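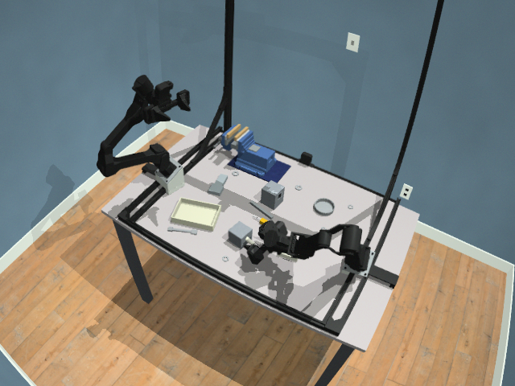
Workshop floors: moisture readings before refinishing

Members planning to refinish a plank floor in a garage or back-room workshop should take moisture readings first. Ehsan Memon measured three floors on Morkwood Lane in November and found the same fault in each: boards near the outside wall held more water than boards in the middle of the room.

Use a pin meter set to the correct species. Drive the pins along the grain, away from knots and nail heads, and write each value on a sketch of the room. Ehsan took 44 readings in the largest shop, which was more than the job needed. For most rooms, 19 will do if they are spread evenly and a few are taken close to the door.
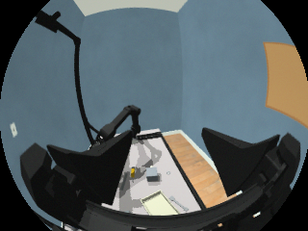

A spread of more than four percentage points between the driest and wettest boards means the floor is not ready. Run a dehumidifier with the doors shut, then repeat the readings at the same points. Do not sand in the meantime. Cupped boards that are sanded flat while damp will crown when they dry, and the only repair is to sand again.

Oil finishes tolerate a slightly damp board better than water-based ones, but drying times get longer. Haris Ansari allowed two extra days between coats in his shop.

The Kostcombe tool library has two pin meters for loan. Ask Mehwish Cheema at the desk, item number 443. Spare pins are in the drawer below.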